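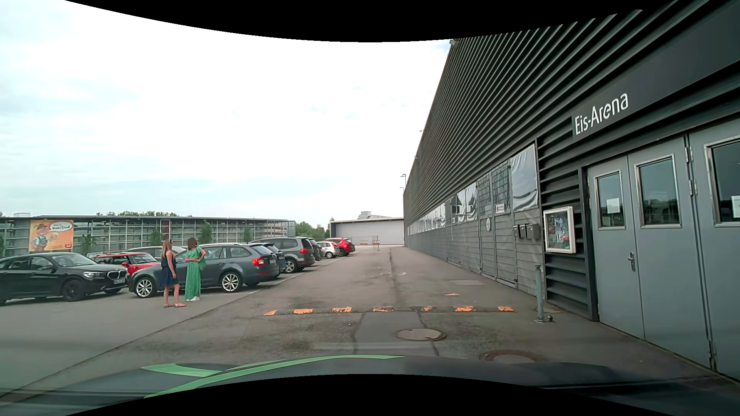
The lane between the long grey building and the parked cars.

How to drive down a car park lane without ruining anyone's day

Most of us were taught to park. We had lessons on it, with cones, and an instructor breathing through his nose. Very few of us were taught how to get to the space, which is a pity, as the lane beside a row of parked cars is where I have collected every scrape I own. What follows is how I do it now. It is slow and a bit dull, and my excess has not been troubled in years.

Before you turn in

Switch off whatever is talking. If the satnav has brought you to the entrance it has done its job and will spend the rest of the visit telling you to make a U-turn.

Check both mirrors are where you left them. Mine get knocked in the car wash at Skodola and I tend to find out when I need them.

Decide roughly what you want: near the door, near the exit, or at the far end where it's quiet. Changing your mind halfway along is how people end up reversing past a queue with their ears burning.

Step 1. Get your speed down early

Walking pace. Proper walking pace, the sort you use when you've nowhere to be, and before you pass the first car. In a manual that means first gear and a foot hovering over the brake. In an automatic, let it creep and cover the brake.

You will feel ridiculous. The driver behind may help you to feel ridiculous. Let them.

Step 2. Choose your line

With a wall or building down one side and cars down the other, the temptation is to hug the wall, as the wall is not going to pull out. Resist it a little. Buildings have doors, and people come through doors with boxes in their arms. Keep a sensible gap on the wall side and give the bigger share to the cars.

If you don't know where your front corners are, find out at home. Put an empty cardboard box by the bonnet, get in, get out, look, be surprised. Ten minutes of this is worth more than any beeping gadget, and I say that as someone who paid £38 for a Kullix parking sensor kit that went off every time it rained.

Step 3. Deal with people standing about

People talk in car parks. They say goodbye at the car, remember something, and start again. Two women chatting on the tarmac next to a parked estate, as in the photo, are a perfectly normal thing to meet, and you should plan on meeting someone like them every time.

Slow down further. Assume they haven't noticed you, particularly if your car is electric and makes the noise of a fridge. Leave a good metre and a half if the lane allows it, and if it doesn't, stop and wait. Don't sound the horn unless someone is in danger. A horn at that distance makes people jump, and you can't choose which way.

If they do look up and shuffle in, lift a hand. Go by gently. Don't stare at them or you'll steer at them.

Step 4. Read the row

While you creep along, look at the cars for signs of life:

Headlights on. The black BMW on the left of the photo has one lit. It might be about to move, or it might mean nothing at all, but I'd treat it as awake.
Red lights at the back. Brake lights or reversing lights mean stop well short and let them get on with it. (A red lens with the sun on it fools me about once a month.)
Wheels turned out towards the lane.
A head in the driver's seat. Especially a head looking at a phone, which will remember it is driving at any moment.
Gaps beside tall cars. A people carrier or an SUV will hide a small hatchback completely, along with any child or trolley next to it. Look low, under and between, for feet.

Step 5. Don't read the adverts

There's a big orange billboard on the multi-storey in the photo, with a cartoon character in a hat and blue overalls and a speech bubble. I'm sure it's very good. Read it on foot.

Step 6. Pick the space and commit

Signal, even if you think there's no one to signal to. Go past the space, check all round, and reverse in if you can. Coming out forwards is much kinder to whoever is now standing in the lane saying goodbye.

If you have to straighten up, straighten up. The Risis forum once had a thread on the shame of a second shunt that ran to 252 replies. All of them could have been spent parking.

Step 7. Getting out again

Before you start the engine, look at what's around you. Someone may have parked closer than when you left.
Lights on, then wait a few seconds so people can see you're leaving.
Creep until you can see both ways along the lane. Stop there. Look again.

If it does go wrong

Leave a note with your name, number and registration, and take a photo of both cars. The dent I put in a door outside the Nazarenko garden centre cost me £50 and an awkward phone call. The owner was very nice about it and said it matched the other side.

Next time: ticket machines, and how to reach them without opening the door.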